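Ticket: Grid sheet won't stay flat on the table
Category: Surfaces and materials
Status: Open, waiting on parts
Room: Vellalent, the table with the bookshelf backdrop

Monday, first entry

Hi all, and thank you for being so patient with this one. I know a plastic sheet that won't lie down sounds like a small thing to open a ticket over, but it has come up often enough at the Vellalent table that I would like to get it written down properly, so whoever picks it up next doesn't have to start from scratch the way I did.

The complaint as it came in: "Sheet curls up at the edges and has ripples through the middle, squares don't line up with anything." I went in and had a look before lunch and yes, that was a fair summary. The sheet is the see-through kind with the faint squares printed on it, cut from the Koo roll we opened in February. It had been rolled up tightly and stored standing on end, and it very much wanted to go back to being a roll.

What I tried, in order:

Rolled it the opposite way around a cardboard tube and left it for 30 minutes with a rubber band on each end. It helped with the curl and did nothing at all for the ripples.

Laid it under two big atlases over lunch. Better! The corners came up again within the hour, though, so I can't call that a fix.

Wiped the tabletop and the underside of the sheet with a barely damp cloth and let both dry. There was a surprising amount of grit under there, and I do think some of the little bumps were just crumbs. Please wipe before you lay anything down.

Thought about a warm iron through a towel, and decided against it. The Penance leaflet that came with the roll says no heat, and I'd rather not find out why.

3:30 p.m., same day

Someone asked whether we could use the double-sided tape from the supply closet. Please don't on this table. We used it on the old one and it took the finish off in a strip, and I spent a whole evening with wax trying to make it look decent again (it never quite did). Short pieces of the white tape are fine, and they peel off the oak without leaving anything behind if you go slowly and pull low.

I also priced a proper replacement. Urnine sells the same size as a stiffer flat sheet, shipped between boards, for 2,300 with delivery. The thinner one is 800, but it comes rolled, so we would be right back here in a month. I have asked for the stiff one and will update this when I hear.

While I was in there I noticed the backdrop could use some love too - it has creases across the printed shelves that catch the light. I'll open a separate ticket for that so this one doesn't wander any more than it already has.

5:10 p.m., how it stands tonight

Three small pieces of tape, still slightly wrinkled, and good enough to carry on with until the new one arrives.
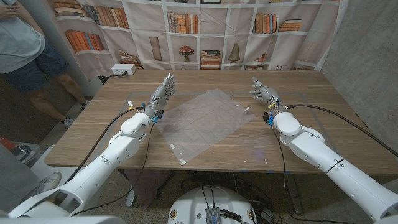
Next steps

Leave the tape where it is unless a piece lifts by itself. If one does, swap it for a fresh piece and add a line here with the time.

Store the rest of the Koo roll lying down, please, on the long shelf.

I'll check the sheet again in the morning, and I'll close the ticket once the Urnine one is down and has stayed flat for a full day.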